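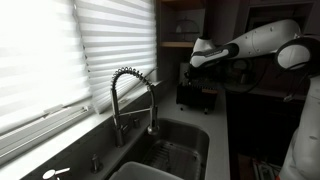 El informe llegó con la dureza medida en el grifo y también a la entrada de la vivienda, y la diferencia explicaba lo que el instalador anterior atribuía al calentador. Comentario recibido a través del formulario de contacto.

Quiénes somos

Murnholm es una empresa de análisis y acondicionamiento de agua en viviendas. Tomamos muestras en el punto de consumo, las analizamos en laboratorio propio y, cuando los resultados lo justifican, proyectamos e instalamos equipos de descalcificación, filtración u ósmosis inversa. Trabajamos con particulares, comunidades de propietarios y administradores de fincas. No atendemos procesos industriales ni piscinas.

La actividad empezó en Sastamley como laboratorio de apoyo para fontaneros que necesitaban un dato de dureza antes de dimensionar un descalcificador. La instalación se incorporó más tarde, al comprobar que buena parte de los equipos revisados estaban regulados con el valor de fábrica y no con el del agua de la vivienda. Un equipo regulado por encima de la dureza real consume sal y agua de regeneración sin mejorar el resultado; regulado por debajo, deja pasar cal al final de cada ciclo.

Instalaciones y plantilla

Disponemos de dos centros de trabajo. El laboratorio, el almacén de resinas y la administración están en Sastamley. En Anley se encuentra el taller, donde se montan y prueban a presión los conjuntos de válvulas antes de salir a obra. Las muestras recogidas en la zona de Anley se trasladan refrigeradas al laboratorio en el mismo día.

El catálogo de ensayos comprende 52 parámetros. La mayoría de los clientes domésticos contrata el perfil básico: dureza total, conductividad, pH, turbidez, cloro libre residual, hierro y manganeso. El perfil ampliado añade nitratos, sodio, plomo, cobre, níquel y recuento microbiológico. El cloro libre y la temperatura se miden siempre in situ, porque el valor cambia durante el transporte.
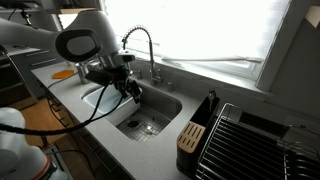

Fregadero de acero inoxidable bajo encimera.

Cómo trabajamos

La visita inicial tiene por objeto decidir qué se mide y dónde. En una vivienda unifamiliar se fijan de ordinario un punto a la entrada, después del contador, y otro en el grifo de cocina. En edificios con aljibe y grupo de presión se añade un tercero a la salida del depósito. Cuando se investigan metales hay que tomar una muestra de primera agua, sin purgar, tras varias horas sin consumo – por lo general a primera hora de la mañana – y una segunda después de dejar correr el grifo. La comparación entre ambas permite separar lo que aporta la red de lo que aporta la tubería interior.

El aireador se retira antes de cualquier toma microbiológica. En grifos extraíbles se anota si la muestra procede de la posición recogida, puesto que el flexible interior retiene un volumen de agua que no se renueva al mismo ritmo que el resto.

El informe se entrega en formato digital e incluye el resultado, el método de ensayo, la incertidumbre y el valor de referencia aplicable. Las conclusiones se redactan en una hoja aparte. Si el agua no requiere tratamiento, el informe lo indica y el expediente se cierra sin oferta comercial. 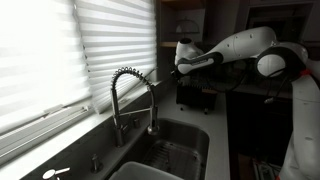

Equipos que instalamos

Los descalcificadores son de intercambio iónico con válvula volumétrica y baipás de tres llaves. El volumen de resina se calcula a partir de la dureza medida, el número de ocupantes y la frecuencia de regeneración deseada. Regulamos la dureza residual a la salida mediante el mezclador de la válvula y la verificamos con una segunda medición al cabo de una semana de uso.

Para agua de bebida montamos equipos de ósmosis inversa bajo fregadero, con depósito presurizado o de flujo directo. La elección depende del espacio libre en el mueble, de la presión disponible y del caudal que se espera obtener. Con presiones de entrada bajas se incorpora una bomba. El rechazo se conduce al desagüe con separación de aire, para evitar el retorno.

Los cartuchos y membranas proceden de Hoxha, proveedor con el que mantenemos un acuerdo de suministro y de trazabilidad por lote. Cada cartucho instalado queda registrado con su número de lote y su fecha de montaje, de modo que una incidencia de fabricación pueda localizarse sin revisar todo el parque.

Mantenimiento

Tenemos 683 equipos en contrato de mantenimiento, de los cuales unos 438 son descalcificadores. La revisión anual comprende limpieza del depósito de sal, comprobación del inyector, medida de dureza a la entrada y a la salida, desinfección de la resina y ajuste de la válvula si la dureza de red ha variado. En ósmosis inversa se sustituyen los prefiltros y se mide la conductividad del permeado. 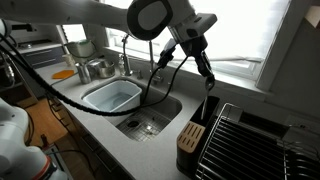

La membrana se cambia únicamente cuando el porcentaje de rechazo de sales desciende por debajo del límite fijado en la puesta en marcha. No aplicamos sustitución por calendario a este componente. En enero se revisan las tarifas y se comunica por escrito a los titulares cualquier modificación.

Los avisos por fuga se atienden con prioridad sobre el resto. Hasta la llegada del técnico conviene cerrar la llave de entrada del equipo y abrir el baipás – la vivienda sigue entonces con suministro, sin tratar.

Contacto

Las solicitudes de análisis se tramitan por el formulario de esta web o en el mostrador de Sastamley. El taller de Anley no recibe muestras de particulares.

Página revisada el 18 de agosto de 2019.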